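GREKAMSIDE REPAIR ROOM
Bench inspection checklist, loose processors and boards
April round, with comments

Marks used: OK, FIX (put right before the next round), NO (take it off the bench today). Comments are typed up from the clipboard. I have corrected the spelling and left the tone alone, it being mine.

1. Bench and floor

1.1 Bench top clear of food and drink. FIX
One mug, half full, parked on the ground point. It was cold tea, so at least it had been there long enough to feel at home. The rule is no liquids past the yellow tape. The tape is not a coaster either.

1.2 Mat flat, undamaged, cord attached. OK
Cord tested at the mat end and the wall end. Somebody has drawn a small fish on the corner of the mat in marker. It doesn't affect the reading.

1.3 Wrist straps tested. FIX
Two passed. The third passed only when I held my arm over my head, which I'm not prepared to put in the instructions. Binned, and a new one ordered from Drukby.

1.4 Walkway clear behind the stools. OK
Clear at 8 a.m. I make no promises for noon.

2. Storage

2.1 Processors in closed trays, one per pocket. FIX
Tray 3 had two chips sharing a pocket, face to face, like people stuck in an elevator. Both checked under the magnifier, both fine, both rehoused.

2.2 Labels match the log. NO
The log says 74 processors. The trays say 74 if you include the one labeled "dead, keep for looks." Please decide whether it is stock or decoration. Until then the Visten cabinet stays locked and the key stays with me.

2.3 Boards in bags, nothing stacked on top. OK
A big improvement on last round, when the Palomino box was holding up a printer.

3. Handling

3.1 Chips held by the edges only. OK
Watched for 60 minutes and saw no thumbs on contacts. There was one thumb on a heat spreader, which is less of a crime, but it still has to be wiped before paste goes on. The spreader shows every print you give it, and some of you have very large hands.
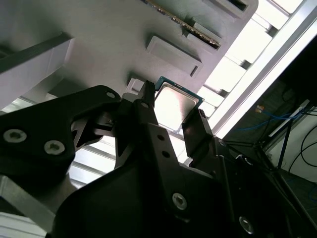 3.2 Nothing set down contact side first. FIX
A tray lid is not a clean surface just because it is see-through. If you need to put a chip down halfway through a job, put it back in its pocket. The pocket is four inches away. I measured.

3.3 Contacts and slots checked under the light before anything goes near them. OK
Done each time, and done slowly, which I appreciated. Keep blowing dust out with the hand pump. Do not use your mouth. I have written this on every sheet since we moved in and I'll go on writing it.

3.4 No forcing. OK
If it doesn't want to go, stop and look for the corner mark. Then look again with your glasses on.

4. Power and heat

4.1 Supplies switched off and unplugged before parts are changed. FIX
Off, yes. Unplugged, not always. "I was about to" was offered as evidence and not accepted.

4.2 Power strip in good shape, not daisy-chained. NO
A strip plugged into a strip plugged into the strip with the cracked end. All three removed. The new one has a 3-foot cord, so the test bench has to move closer to the wall. I know nobody likes it there.

4.3 Extinguisher in place and in date. OK
Unit 672 on its hook, pin in, gauge in the green. The coat hanging over it has been moved to the coat hooks, where it seemed surprised to be.

5. Cleaning supplies

5.1 Alcohol bottles labeled and capped. FIX
One labeled "the good stuff." Relabeled with what is in it.

5.2 Used wipes in the lidded bin. OK
The lid now closes. Whoever fixed the hinge, thank you, and please sign the sheet next time so I can thank you properly.

Still open from last round: the drawer that only opens if you kick it. Stop kicking it. The runner is on order, and the drawer below it has begun to copy.

Grekamside Repair Room - Contact the bench desk - Back to top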